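Courses > Household Electrics for Beginners > Handouts > Week 4

Reading time: 2 minutes

Week 4 - Boards, cords and switches
Notes by Jelle Bosman, Cerkuncombe evening program

Last week's homework was to count the power boards in your own home. The winning entry was 16, in a two-bedroom flat, and the prize is a firm talking-to.

A power board doesn't make electricity. It divides up what one wall outlet was already going to give you, much as a fourth flatmate divides up the hot water. Everything plugged into the board draws through its single cord, so the figure that matters is the total. Read the rating on the underside of your own board before you do any of the sums below.

Sums for tonight, using made-up appliances so that no one's toaster feels singled out:

Lamp, 50 watts
Small television, 252 watts
Slow cooker on low, more than 400 watts

Add them up. Then add the fan heater you were hoping I wouldn't mention, and look at the rating again. Heaters go straight into the wall, and so do kettles.

Now cords. A coil is tidy, and tidy is how most of us were brought up, but a cord under heavy load warms up and a tight bundle holds the warmth in. Let the slack lie loosely where you can see it. Under the rug doesn't count as tidying. Neither does behind the couch, where it will be found in August by whoever is looking for the remote. 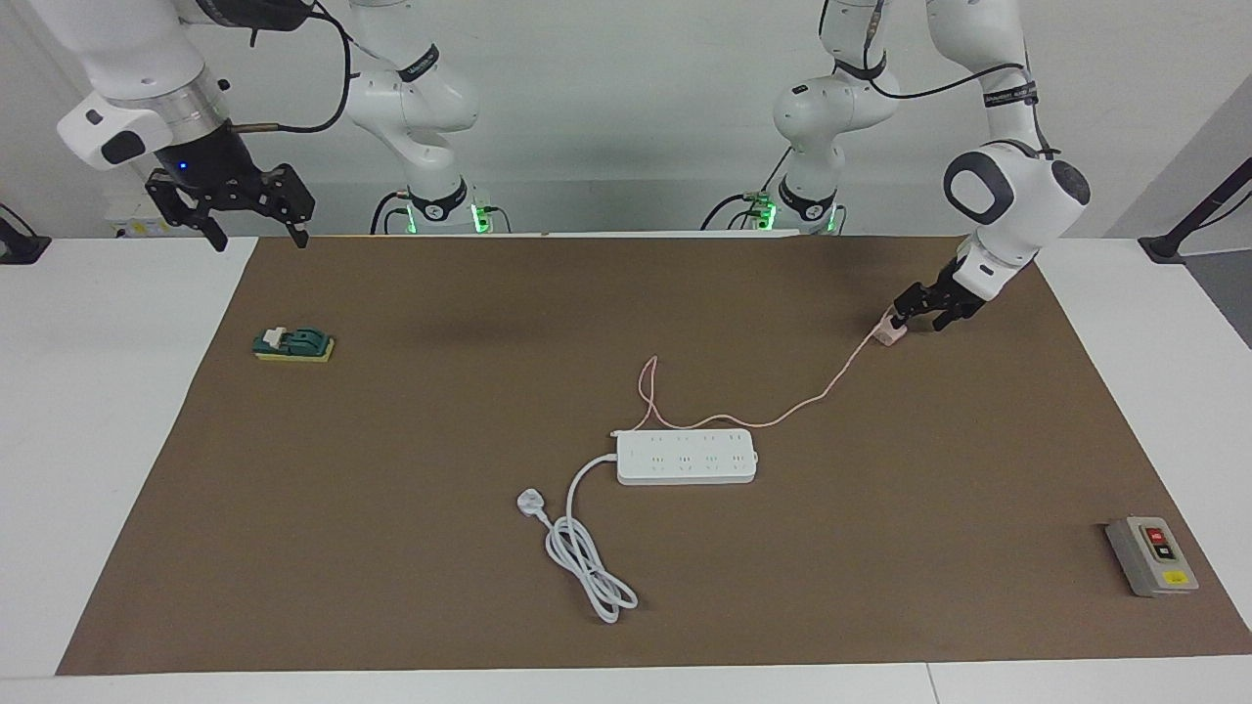
Fig. 1. Power strip with its cord and three-pin plug, a second cable in pink, and a small knife switch on a yellow base.

The knife switch is the old classroom sort: a lever and a base, with the working parts out in the open. Lever down into the contacts, circuit closed. Lever up, circuit open. It belongs on low-voltage battery circuits and nowhere near the mains. We use it because the switch in your wall does the same job behind a cover, and covers make people incurious.

Handling plugs: hold the body, pull straight, leave the cable out of it. I have repeated this every term and will go on repeating it. Check the pins for scorching and the cord for nicks, especially where it enters the plug. A damaged cord gets retired. Electrical tape is a fine product, and a cord wrapped in it is still a damaged cord.

For next week, draw the circuit for one battery, one bulb and one knife switch. Label the switch open or closed. "Sort of" lost marks last time.

Related handouts
Week 2 - Reading a rating label
Week 3 - Fuses and breakers
Week 5 - The Getia lamp kit, part one
Carretero worksheet: series and parallel
Rulo tester: borrowing and returning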